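The Ollach Passion - complete television series on DVD
Puvora Religious Film and Television

Product number: PV 405
Format: DVD, all regions, 2 discs
Episodes: 20
Spoken language: English
Subtitles: English, Welsh, Vietnamese
Supplied with: printed study book, 129 pages
Page last changed: June 15, 2020

Add to basket | Ask about this item | Parish and school licence

About the series

The Ollach Passion follows the last week of the Gospel story, from the entry into Jerusalem until the morning of the empty tomb. It was made for television and first shown in April, in short episodes which could be watched one each evening. Many parishes have asked us since then for a version they can keep and show in their own hall, and so we have prepared this set.

The text stays very near to the Gospel of Mark. Where Mark is silent, the writers have taken from Luke and John, and the study book shows in its margin which lines come from which Gospel. A few conversations between the disciples were written new. These are marked too, so that a group leader can speak about them openly.

The music is for small choir and cello. It was recorded in Hendstead, in a church with a long echo, and you will notice this mostly in the night episodes. Some people find the echo too strong in the garden scene. We have left it as it was in the broadcast.

What is in the box

Disc one holds the episodes up to the supper. Disc two begins in the garden and continues to the end, and it also has the interview with the translators. The study book has one chapter for each episode, with the Bible reading, questions for discussion and a short prayer. There is a folded map of the city at the back.

The Vietnamese subtitles were prepared by Vương, our partner for language work, and they were read through by two parishes before printing. Please note that the study book itself is in English only. A Welsh book is planned but we cannot give a date.

Showing it to a group

If you buy the normal set, you may watch it at home with family and guests. To show it in a church, a school or a care home you need the parish licence, also when the entry is free. The licence is paid one time and does not end. It covers one building. It does not allow you to send the film over the internet - for this, please write to us first, as the rights for the music are held separately.

We do not advise the crucifixion episodes for children under ten. The violence is not shown for long, but the sound is hard.

Delivery and returns

Orders go out by post in a padded envelope. An unopened set can be sent back within the usual return period. If a disc does not play, tell us which player you use and we will send you a new disc without charge. You can keep the old one.
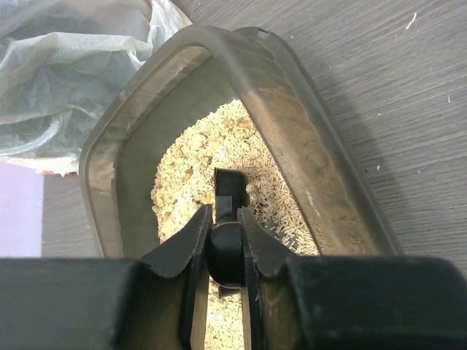
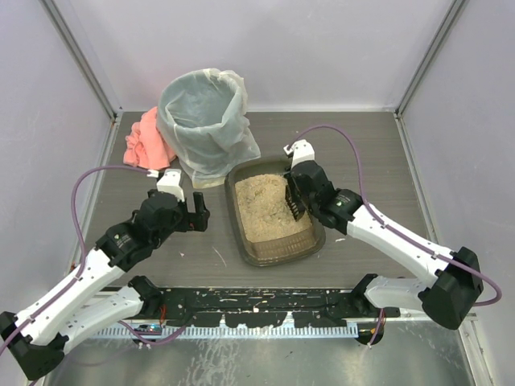
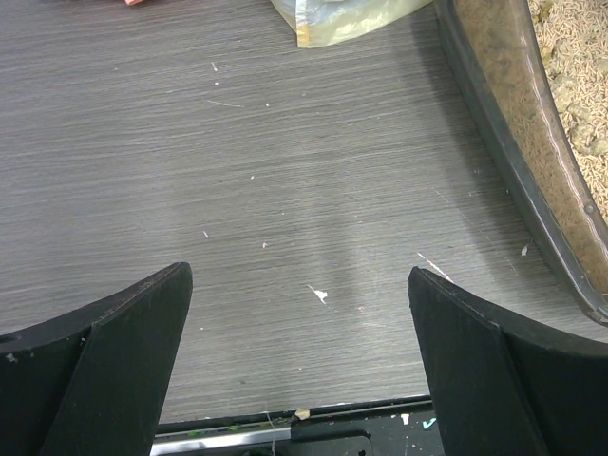
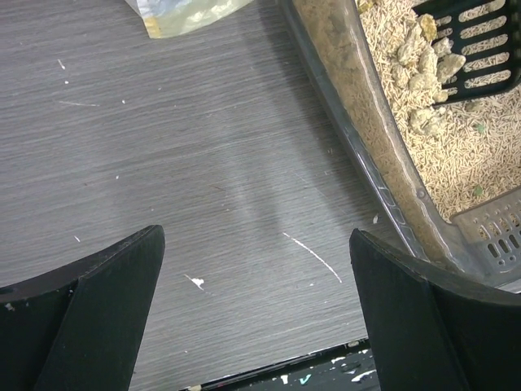
Customer comments

We used the set in our Lent group and stopped after each episode to read the chapter aloud. The scene with Peter at the fire gave us the longest talk of all the evenings. I would only wish for larger print in the book, as several of our members could not read the questions without help. The subtitles are clear and stay on the screen long enough.

Reply from Puvora: Thank you. A large print file of the questions can be asked for by e-mail, with your order number.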